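Fimura Repair Log - README

Version of Monday, December 18, 2023
Maintained by Shiuli Fakir and Sinan Kaplan

What is in this folder

Fimura is a collection of repair records from the monthly repair evening in Vollasley. People bring a lamp, a radio or a kettle, and one of us fills in a sheet while the repair is going on. The sheets were on paper until February. After that we typed them directly into a table, and the older ones were copied by hand by Rakiya Amadi.

Files

repairs.csv - one row for each object brought to the table
faults.csv - the list of fault words we allow
notes/ - longer remarks, one text file per object, not always present

Columns in repairs.csv

item_id - a number, never used twice
item_type - lamp, radio, kettle and so on, always in singular
age_years - as the owner told us, empty if they did not know
fault - one word from faults.csv
result - repaired, partly, not repaired, advice only
minutes - time at the table, rounded up to the next 5

Please be careful with the minutes column. An evening slot is 30 minutes, so many repairs stop there even when more time would have helped. A value of 35 means that the next visitor agreed to wait.

Fault words

We began with far too many words and Amnuay Sombatkul reduced them to 12. The word "contact" covers switches, plugs and broken solder joints together. If you need them separate, read the notes - the difference is usually written there.

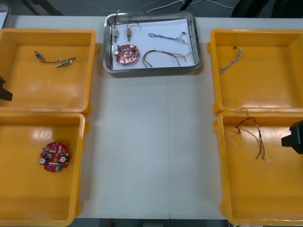

Copied paper sheets sometimes have two faults in one line. In this case we kept the first one in the table and moved the second to the notes. Crossed-out words were not copied.

Known problems

The item type "player" was used for both cassette and record players before February. Some ages are clearly guesses. Names and telephone numbers of visitors were removed, but if you find one which we missed, please write to Sinan and do not share the file further.

Use

You may use the data for study or teaching. Please mention Fimura and the version date. Corrections go to Olanrewaju Ezeani, with the item_id in the subject line.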